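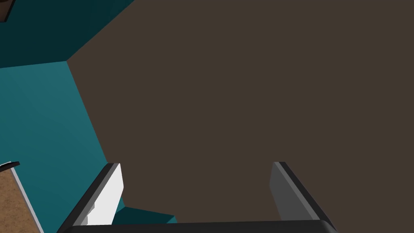 Kitchen Table Tips: Keeping Your Police Report Paperwork Straight

Posted 2026-04-28 by Rajkumari Bhatia

Last August our garage got broken into and I lost a bike, a drill set and my late uncle's toolbox (the toolbox is the one that still stings). I filed a report the same morning and figured that was that. Then the case got closed, then a detective picked it up again in the winter, and all of a sudden I was being asked for things I'd stuffed in the drawer with the takeout menus. So I've gotten a lot better at this, and a few of you on Punska Street asked me to write it up!

Write the case number in more than one place. Mine is inside the pantry door on a piece of masking tape, in my phone, and on the front of the folder. Every single person you call will ask for it before they ask your name.

Get one folder and don't be fancy. I bought an accordion file and hated it, everything slid to the bottom. A plain two-pocket school folder works fine. Left pocket is what they gave me, right pocket is what I gave them.

Keep a phone log. I use a cheap spiral notebook and a pen tied on with kitchen string, otherwise the pen walks off. Date, time, who I talked to, what they said they'd do. If somebody gives you only a first name, ask for a badge or extension number. They won't mind. When the detective called back in the winter I could tell her exactly who had told me the file was closed, and she was pretty happy to have it.

Do your serial numbers now, while the coffee's brewing. Go around with your phone and take a picture of the sticker on the back or bottom of anything you'd miss. I put a limit of 80 dollars on it, so the toaster doesn't make the cut but the sewing machine does. For the tools I wrote the numbers on index cards and put them in a freezer bag. The bag lives with the birth certificates.

Old receipts fade, by the way. I pulled out the one for the drill set and it was nearly blank. Photocopy the shiny kind, or photograph them the day you get home, and keep them away from the stove.

Asking for a copy of the report: call the records desk first and ask what they charge and whether they take checks. Mine ran 27 pages with the attachments, and there was a form to fill out, and the form wanted the date of the incident and not the date I called it in. I got that wrong and it came back in the mail. If parts are blacked out, you can write and ask why. I'm not a lawyer, so if it gets past that stage go find one.

If your name ends up in the local paper or on the neighborhood page, print it with the date showing. Posts disappear. I tape clippings onto a full sheet of paper so they don't get lost — glue sticks turn yellow on newsprint, so tape at the corners only.

One more for the workshop people. After the break-in I put my initials on everything with an engraving pen, down low near the handle. Practice on a scrap first! My first three letters looked like a chicken did them. Wipe the metal with a little rubbing alcohol and let it dry before you start, and wear your glasses.

The bike, in case you're wondering, is still out there somewhere. It's green, with a bell that sticks. Next week I'm doing pantry moths.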